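Griditz publishes plain guide to the mixed fruit plate, and questions the advice that came before it

For release: 2021-11-02

Griditz, the household advice publisher, has today brought out The Sorted Plate, a short guide to keeping and serving small fruit and vegetables at home. It takes a cool view of most of what has been written on the subject, including two earlier leaflets of its own.

The guide grew out of a reader survey in February. Griditz asked 200 households how they kept citrus, tomatoes and other small produce between shopping trips, and what they had been told to do. Many had been given firm rules by friends, shops and websites. Few of the rules agreed with one another, and several came with a product attached.

Griditz does not think a special bowl is needed. It does not think a hanging net, a tiered stand or a drawer insert is needed either. The company looked at a number of these for the guide and could not find a good reason to recommend any of them over a plate with a rim and a bit of clear table.

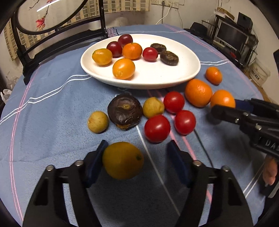
Reading time: 3 minutes

Mandarins, cherry tomatoes and wrinkled brown pieces that might pass for dried mushrooms make an odd mix for one oval plate, and the guide spends its longest chapter on mixes of that sort. Tip everything out on the cloth first. Look over each piece, turn it, and set the soft ones aside for that day. What goes back on the plate should sit in one layer with some white showing. A heap looks generous and hides whatever is going off underneath.

Marks on the skin get a section to themselves. A pale or brown scar on a yellow fruit is often only a scar, and the guide asks readers to press gently before throwing anything out. It is less forgiving about damp patches.

On dried goods the guide is blunt. Dried mushrooms belong in a jar with a lid, away from anything juicy. Set beside tomatoes for a photograph they look very well. Left there for a week they will take up moisture, and Griditz would rather say so than sell another table setting.

The guide also has doubts about colour sorting, a habit promoted in a good many kitchen books. Putting all the orange fruit together is pleasant to look at and does nothing for its keeping. Sorting by how soon a thing must be eaten is duller and wastes less. Readers who want both can put the ripest pieces at the front and arrange the rest as they please.

A final chapter deals with tablecloths. Griditz has no strong feelings about stripes. It does suggest a cloth that can go in a hot wash, as tomatoes split and mandarins leak, and it repeats its standing view that sprays sold for "fruit-safe" linen are best left on the shelf.

The Sorted Plate runs to 160 pages, a good part of them tables of storage times. The first printing is 3000 copies. It is sold through Ntuli bookshops and by post from Griditz, with a large-print edition to follow if there is demand for one.

Notes to editors

Griditz takes no payment from makers of kitchen storage. Review copies can be had from the Griditz press desk on request. Please say whether you would like the printed book or the file.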